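When you rent out a flat for short time, the guests ask always the same questions. I wrote my first house manual on one page and it was not enough. The second had 3,000 words and the guests did not read it. Below is how I make it now, for the flat in Fultstead and for my sister's place.

## 1. Write down the questions first

Do not start with the text. Open your old messages and copy every question a guest has sent you. Put them in groups: arriving, heating, kitchen, trash, leaving. If a question came only one time, leave it out. 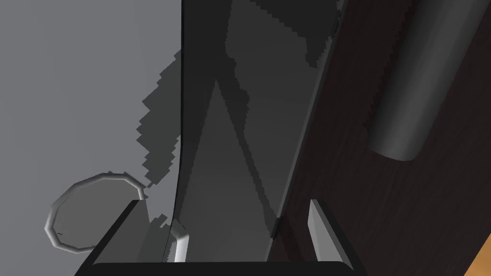

Each group becomes one short section, and each section begins with the thing the guest must do. Use the name that a stranger would use. If you have a tall dark panel which looks like smoked glass, against a pale gray wall, write "the tall dark panel" and not the name from the catalog. In my old manual I wrote "the Semeniuk unit" and I had to explain it by phone at 11 p.m.

## 2. Keep the sentences short

Many guests read in their second language, as I do. One sentence, one action:

- Turn the key two times to the left.
- Push the door, then pull down the handle.
- Leave the key in the box.

Write numbers as digits. My key box code was once written as "fifteen forty-seven" and a guest typed 15407. Now it says **1547**, in bold, on its own line. (I have changed it after, of course.) 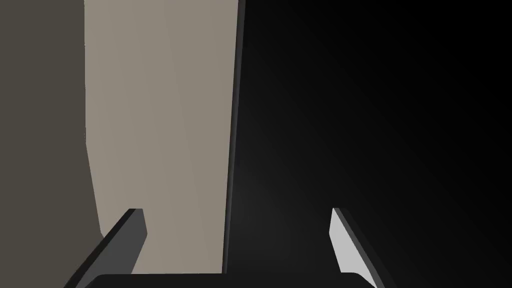
*Gripper fingers, open.*

## 3. Cut it to one sheet

My present manual has 547 words. The version before had 1,081, and I got it down by removing everything about the history of the building and most of the restaurant tips. Restaurants close, and then your manual is wrong.

Print on both sides, with letters of 12 points or bigger. The front side is for arriving and living, 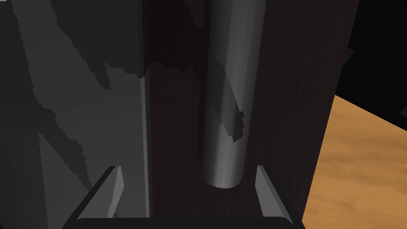 and the back side is for leaving. I put the checkout time at the top of the back side, then the trash, then the keys. The trash day is Wednesday with us, so this word is also bold.

## 4. Test it with a person

Give the sheet to somebody who has never been in the flat. Stay outside and do not help. Every time they call you, mark the line where they stopped.
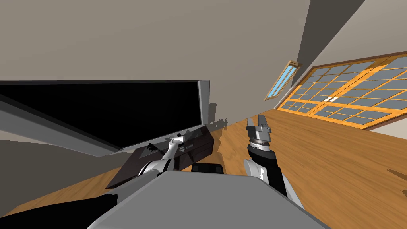
Vsevolod Stelmakh wrote to me that he would put the Wi-Fi password before everything else, even before the heating, as his guests at Urkar ask for it while they still have their shoes on. I tried this in September and I keep it so.

## 5. Put a date on it

Write the month in the bottom corner and throw away the old copies. Check also the drawers.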